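Participants wanted: hand-held gripper comparison, Stetbridge

Jun 26, 2018

Cumier is looking for people to take part in a paid study comparing two designs of hand-held gripper. Sessions take place at our test hall in Stetbridge. You do not need any background in robotics, engineering or computing. People who have worked with robot arms before are welcome too, but please say so on the form, as we are keeping the two groups separate.

What the study is for

We build grippers for small two-armed robots. Before a new set of jaws goes on an arm, we have people use it by hand on ordinary household jobs. This tells us where the jaws slip, which objects are awkward to reach and how tiring the handle is over a longer spell. The two designs in this round are called Đào and Busitetti. They share the same handle but differ in the shape of the jaw fingers and in how much force the trigger needs. Neither is on sale.

What you will do

You will sit at a table with a gripper in each hand and carry out a set of short tasks. Most involve picking things up, moving them and putting them down somewhere else: small cups, packets, box lids, thin discs, slices of fruit. Some tasks need one hand and some need both. You will do the full set with one design, have a break, then repeat it with the other. Half of the participants start with Đào and half with Busitetti.
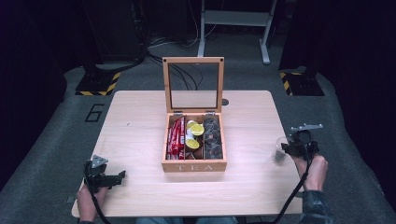 The tea box task, with a gripper in each hand and a small clear cup.

Each task is read out to you before you start. There is a time limit, but we are not looking for speed and there is no penalty for dropping something. If an object ends up on the floor, leave it where it is and the person running the session will pick it up. After each set you fill in a one-page form about comfort, grip and how much control you felt you had.

We record the position of the grippers and the opening of the jaws throughout. We also record video of the table and your hands. Your face is not recorded. Recordings are stored under a participant number and your name is kept in a separate file.

Time and payment

There are 2 sessions, held on different days. You will be paid £100 once you have finished both. If you come to the first and decide not to return, you will be paid half. Travel within Stetbridge is not covered — if you are coming from further away, ask us before you book.

Who can take part

You should be 18 or over, have the use of both hands and be able to sit at a table for an hour with short breaks. Glasses and contact lenses are fine. Left-handed people are particularly welcome, as we had very few in the January round.

Please do not apply if you have had an injury to the hand, wrist or elbow in the past year, or if you get regular pain from gripping or typing. The grippers are light, but you will be squeezing the trigger a lot.

We can take people who took part in January, provided they did not use the Busitetti jaws then. If you are not sure which ones you used, give us your old participant number and we will check.

What to wear

Ordinary clothes. Loose cuffs can catch on the trigger, so choose sleeves that can be pushed up. Rings and bracelets should come off before you start, and there is a locker for them. Each gripper has a cable, and we will show you how to keep it clear of your lap and the table edge.

How to apply

Fill in the participant form on the Cumier website and quote study 269. Tell us which hand you write with and which mornings or afternoons suit you. We reply to everyone, normally within 9 working days. If you are offered a place you will be sent an information sheet and a consent form. Please read both before your first session and bring the consent form with you, unsigned — we go through it together when you arrive.

You can withdraw at any point without giving a reason, and can ask for your recordings to be deleted up to the end of your second session.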